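Flesthorpe: lid and bin alignment tools

README, last touched in March

Hi! I wrote Flesthorpe because I was tired of throwing away good hand-held gripper recordings. It's a small set of Python tools that takes footage and poses from two grippers, lines up the clocks, guesses where a storage bin and its lid are on the table, and spits out episodes you can feed to a policy. It started as one long script and still feels like that in places, sorry in advance.

What it's for

Big plastic bins are harder than they look. The lid is wide and pale, so on a light tabletop its border pretty much melts into the background, and the molded ridges give an edge detector far too much to chew on. My first version happily locked onto the ridges and told me the lid was half its real size. Now it looks for the carrying handle and the round recess under it, fits those, and works outward to the rounded corners.
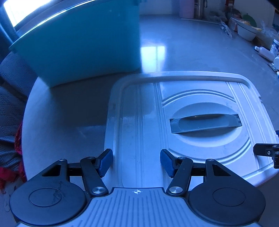 The other thing I had to deal with was color. White balance swings a lot from clip to clip, and any threshold I tuned for one clip fell over on the next. So there's no color thresholding left in the lid finder at all – everything runs on a grayscale copy with local contrast bumped up. The bin finder still uses hue, but only as a tie breaker.

What's in the box

The release has 1,321 episodes, cut from 87 recording sessions. Each episode folder holds the video from both grippers, a pose file, a finger opening file, and a tiny text file with the task label. Poses are in meters, in the left gripper's starting frame. Finger opening goes from 0 (shut) to 1 (wide open), and it's already smoothed, so please don't smooth it again. I did that once and spent an evening wondering why every grasp came late.

Labels are short and boring on purpose: lid off, lid on, turn bin, put item in, take item out. If two things happen at once I label the one the left hand is doing. I know, I know. It was the only rule I could stick to.

Getting set up

You'll need Python and a decent chunk of disk space. Clone the repo, make a fresh environment, install from the requirements file, then run the check script before anything else. It opens 20 episodes at random and complains if a timestamp goes backward. If it's quiet, you're good!

The pose tracker is a separate package called Skamura. Flesthorpe only reads its output, so you can swap in your own tracker as long as you write the same columns.

How the bin finder works

It fits the rim first. The rim catches the light, and even with the window blown out behind it you usually get a clean curve along most of its length. Then it drops the walls down toward the base using a fixed taper, which you can change in the config if your bins are straighter than mine. The lens bends straight edges quite a bit near the sides, so undistort before you fit. There's a flag for it and it's on by default.

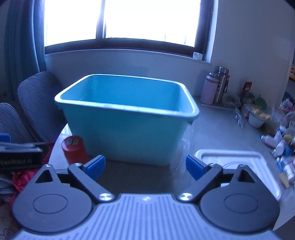
Known problems

Clock sync between the two grippers can slip by up to 3 frames on long clips. The Maldonado branch has a fix that matches motion peaks, but it's slow and I haven't merged it.

The lid finder gets confused when a gripper finger covers the handle. It holds the last good guess and lowers the confidence value, so check that column before you trust a pose.

Shiny patches on the table sometimes get picked up as a second rim. Raising the minimum curve length helps a bit.

Small stuff on the table isn't labeled. Bottles, packets, bags – they're all just clutter as far as these tools care, and I'd like to keep it that way for now.

Training

There's a basic config called Coltville in the configs folder. It's a plain imitation setup with a short history window, and it's what I use to tell whether a data change broke something. Don't read too much into it as a baseline. If you get something better going, open an issue and paste your config, I'd love to try it.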